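4.2 Choosing where to push

We were tempted, early on, to let the planner look at every possible push across the whole board, and for a while we did just that. It was slow, and most of what it looked at was bare wood. The version we describe now — we call it Tapley, after the older code it grew out of — starts from the blocks themselves and only considers pushes that begin close to one of them. For each instruction it samples 592 candidate strokes, scores them with the learned model, and sends the best one to the arm.

Color alone is seldom enough to settle which block is meant. In the layout of Figure 3 there are two blocks of each color, so "the red one" could be the cylinder near the tip of the tool or the star farther back, and the language module has to carry the shape word all the way through to the planner.

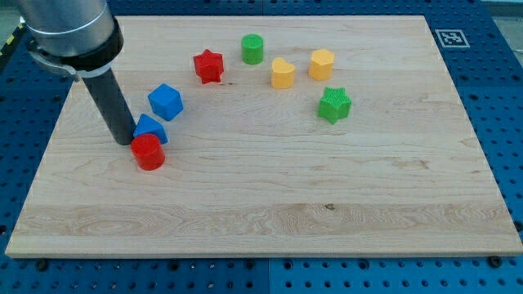 Figure 3. A starting layout, with eight blocks spread in a loose arc on the board.

4.3 Recovering from a missed push

Pushes do miss, and we would be sorry to give any other impression. After each stroke the tracker compares the new block positions with the predicted ones, and if they disagree too much the planner throws away its plan and samples again, this time with 1000 candidates. We are grateful to Elsie Mottram for patiently tuning the threshold.

Comments (2)

Tetteh Frimpong: Lovely to read. Is the threshold the same for the star shapes? Ours rotate a lot when pushed near a point.

Kirsten Bach: Does 4.3 resample from scratch or keep the old best stroke?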